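Help us compare grippers and wrist cameras this August

Ciltau is looking for people to drive small robot arms for a few hours and tell us what they think. You don't need a robotics background. If you can play a video game or thread a needle, you'll pick it up fast, and if you have never done either we'd still love to have you!

The job is pick and place: get a small red cube off the fabric and into an open metal tin. It sounds easy until you try it with a new controller, and then it gets really fun.
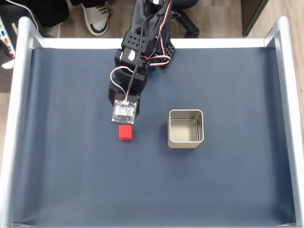 Posted by the study coordinator, Plundmont Bench Lab, Ciltau

We are comparing 2 controllers, the Schouten hand grip and the Brorkar tabletop lever. Everybody gets a turn on both, and we swap the gripper jaws partway through so you can feel how much the shape of the tip changes things. We need 46 people in all, and our goal is 600 recorded tries by the end of the month.

What a session is like

You come in, sign the form, and get a short practice run with no scoring. Then you work through your tries with breaks whenever you want them. Afterward we sit down and talk. Which controller felt right in your hand? Where did you lose track of the cube? Did the arm go where you thought it would? Your grumbles are just as useful to us as your high scores (maybe more).

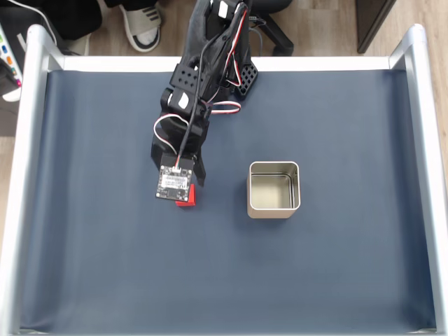
Photo: Ciltau / Plundmont Bench Lab

Who can take part

Anyone 18 or over who can sit at a desk for a morning or an afternoon. Left-handed people, please apply, we have far too few of you so far. Glasses are fine. We would also like to hear from people with limited grip strength, and we can set the lever height to suit you.

Sessions start at 9:30 a.m. or 1:30 p.m. You'll be paid for the full session even if you decide to stop early. Parking is free behind the building, and there is a bus stop across the street.

To sign up, fill in the short form on the Ciltau participant page and tell us which start time you prefer and which hand you write with. We'll reply with a date and directions. Questions about access or the equipment can go in the comments box on the same form.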